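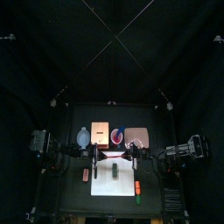
So your two arms have started fighting each other. Mine did it in February, halfway through a handover, and the left one shut itself off with an overload fault. I blamed the motor and very nearly ordered a new one. Please don't do that until you've tried this!

With two grippers on one object, any small disagreement about where the middle of the table is turns into a tug of war. My left arm's zero had drifted by 4 mm, so it kept pulling, the current kept climbing, and the Dagdag controller tripped.

First, hit the stop before you touch anything. Clearing the fault can bring the torque straight back, and a gripper that wakes up around your finger is no fun (ask me how I know). Hold up the arm as you cut power, too — mine drops like a rock.

Next, get the object out. Open one gripper by hand, take the thing away, then open the other. Check the fingers for bends while you're in there.

Now re-zero both arms, even if only one complained. I skipped the right one the first time and was back to square one by Saturday.

Last, lower the current limit. I run 200 mA on the grippers now, and the handover still works fine with light stuff.

Dzifa Quaye suggested closing the second gripper 3 seconds after the first, with both arms parked. I've added that to my script and would do it from the start next time. If it still trips after all this, check the cable at the elbow — mine had a loose plug as well.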